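Ticket 887
Opened by: Hjalti Kvaran
Product: Brostura label printer, shared
Status: closed
Priority: normal

09:10
Labels coming out blank again. Every other one. Printer says ready, no light, no beep. Stock is the Grurnlow roll we switched to in January. Power cycled, same thing.

09:25
Test page from the printer's own menu prints fine. So head is ok, ribbon is ok. Problem is upstream somewhere. Looking at the driver.

09:40
Driver had label height set to 55 mm. Roll is 90. No idea who changed it, the old roll was never 55 either. Set to 90, saved, reprinted. First label good, second one blank. Third good.

10:05
Tried from the laptop by the window insted of the front desk PC. All good, no blanks. So it's the front desk PC only. Comparing the two side by side now.

10:30
Found one differance. Front desk has the Beris add-on turned on in the print dialog, laptop doesn't. Add-on sticks a separator page after each job. On a label roll a separator page is a blank label. Turned it off, sent 8 labels, 8 good ones.

10:35
Rebooted front desk PC to see if it sticks. Add-on is back on. Great.

10:50
Setting lives in two places. The print dialog one gets overwritten at login by the Beris profile. Edited the profile, separator = none. Rebooted twice. Stays off now.

11:15
Calibrated the gap sensor while I was at it, print was sitting a bit low. Hold feed until it blinks twice, let go, wait.

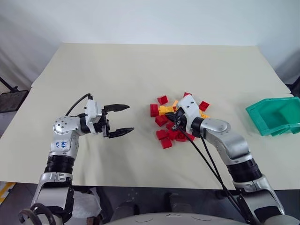
Do I need to redo the calibration when the roll runs out?
Only if the new roll is a different size. Same size, just load it and press feed once.

11:40
Profile change copied to the Kiss share, folder "printing", so the next PC gets it too. Old profile kept next to it with _old on the end. Please don't delete yet.

Closing. Reopen if blanks come back.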